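Bench people wanted: PC repair and strip-down trials, Tillport workshop
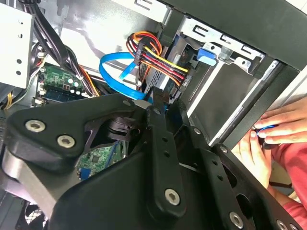
We need people who know the inside of a desktop PC and don't mind doing the same job over and over. Paid, 16 places, sessions start in September. Mornings and afternoons both going. Read on for the details, and please do read them, half the questions we got last time were answered on the page.

What it's about

Stavard has been asking one question for a while now. Can a machine do the boring bits of a repair bench yet? Short answer, no. Longer answer, some bits, some days, with somebody stood next to it. We want to know which bits and how far off the rest is. For that we need proper bench hands. People from the trade, people who did it for years and stopped, people who've kept a family's worth of old computers going on the kitchen table.

We are not after robot experts. If you've never been near an arm before, fine. Training is one afternoon and most of it is where to stand and what the stop button does.

The work

Old desktop towers, mostly ex-office. We have 461 of them in the store at Darkgate and they all need going through. Drives out, drives wiped or shredded, memory out, power supply tested, case sorted for reuse or scrap. Same as any refurb shop.

Some towers you'll do entirely by hand, so we have a fair human time to compare against. Some you'll do side by side with an arm, you on one part and it on another. And some you'll do by guiding the arm yourself through the job from start to finish, slowly, so it has something to copy. That last one is the slow one. Be warned.

Tasks you'll meet in a session:

Unplugging and refitting SATA data and power cables
Taking drives out of a cage, putting them back
Working latches, clips and plastic tabs, all makes, some stiff
Moving cable bundles out of the way and keeping them out of the way
Memory in and out
Side panels on and off
Screws, a lot of screws

A word on where things stand, so you don't turn up expecting a film. Picking up a loose drive off a flat mat, the arms are decent at. Screws, decent if the head isn't chewed. Cables are where it all goes wrong. A cable never sits the same way twice, it springs back, it hides the thing behind it. A person pushes it aside with a knuckle without thinking and gets on with the job. Clips are nearly as bad, you feel a clip give before you see it move, and feeling is the part the machines are poorest at. In the spring round we logged 417 attempts at pulling a power connector inside a closed-in case with no human help. I'm not printing the success rate here because it'd put people off, but come to the open evening and Houshang will show you the lot, failures included. He quite likes the failures.

We did a smaller round on household chores before this. Towels, loading a dishwasher, wiping down a worktop. Much the same story. Big soft movements getting better, anything fiddly or floppy still a long way behind a ten year old. The PC bench was picked for this round as it has both in one box -- hard metal bits in known places and then a mess of wires over the top.

Who we want

Steady hands and decent eyesight, glasses fine. You can find a drive, a power supply and a memory slot without being told. Happy working close to a moving arm at low speed. Able to stand or perch for a session (we have high stools, we can drop one bench for wheelchair users, just say). Will speak up when something is going wrong. That one matters more than speed. We'd take a slow person who shouts over a quick one who keeps quiet.

Useful but not needed: time in a repair shop, a recycling yard, an assembly line, electrics, sewing, watch or instrument repair. Sewing people did very well in the chores round. Cable handling isn't so different from thread it seems.

Over 18s only. No upper limit, our best pair of hands last time was well past retiring.

Left handers please apply!! We're short of them and nearly every tower is laid out to annoy you, so your way of doing it is worth having.

Hours and pay

A session is 4 hours with a proper break in the middle. Mornings from 8.30, afternoons from 1.30. You can do one or two sessions a week, not more, people get tired and sloppy and then the comparison is no good. We'd like you for the full run through to the end of November but tell us if you can only do part.

Pay is by the session and at the same rate whether you're working by hand, alongside the arm or guiding it. Training afternoon is paid too. So is any session we cancel with less than a day's notice, and we do cancel now and then, the arms break down more than you will. Bus and train fares back on a reciept. Parking free in the yard behind Smits but get there before nine, it fills up.

Your rates don't depend on how fast you are or how many towers you get through. Please don't race it.

What we record

Video from the benches and from the arms, including one small camera down by the gripper. Arm movement data. Your times. Your hands and forearms will be in a lot of it. Faces mostly not, and if yours gets in we blur it before anything leaves the building. No sound is kept. You'll get a form that says all this at greater length, take it home, don't sign it on the spot if you don't want to. You can pull out at any time and you still get paid for what you've done. If you want your recordings taken out as well you've got until the end of the run to ask.

The machines have had their drives checked in at the Darkgate end under lock and key. You'll never be asked to look at what's on one and you mustn't. Nothing leaves the bench area, not even a screw, sorry, it's in the contract with the people who gave us the towers.

Safety, briefly

Arms run at low speed whenever a person is within reach. Stop button each side of every bench. No power to any tower on the bench, ever, all unplugged before they reach you. The power supplies stay closed, nobody opens one, that includes people who've been opening them for thirty years. Cut-resistant gloves are there if you want them, case edges can be nasty. Most people find they can't feel the clips through them and take them off, up to you. Sleeves fitted or pushed up, no dangly jewellery, long hair tied back. A first aider is on every shift.

If you have a pacemaker or similar, ring before you apply. It may be fine, but Tiago needs to check with the arm makers and it takes a while to get an answer.

Is this putting bench workers out of a job?

We get asked, fair enough. Nobody on the team thinks a machine is running a repair bench by itself any time soon, and having watched one spend a whole morning failing at a latch I'd agree. What could come sooner is a machine that takes the heavy dull end -- lifting cases, pulling panels, sorting the drives -- and leaves the rest to a person. Whether shops would use that to keep people or lose them isn't up to us and I won't pretend it is. The findings will be put out in full, free to read, including where it did badly. If you've strong views either way, still apply. There's a half hour chat at the end of your last session and we want to hear them.

How to apply

Send a few lines to Tiago Baptista at the Tillport workshop, by post or through the contact form. No CV needed. Tell us:

What you've mended or taken apart, work or home
Left or right handed
Mornings, afternoons or either
Anything we should set up differently for you

Open evening at the workshop, 6pm, date goes up on the front door and on this page once the benches are in. You can have a go at a tower and guide an arm for a few minutes. Tea, biscuits. Houshang Ghasemi runs the arms and will take any technical questions, Tiago does everything about pay, hours and acess.

Places go in order of when we hear from you, apart from four we're keeping back for people who've never done paid repair work. If we're full you go on the waiting list and there's nearly always somebody drops out in the first fortnight.

If you took part in the chores round you can apply again, same form, just put "chores" at the top so we don't make you sit through the stop button talk twice.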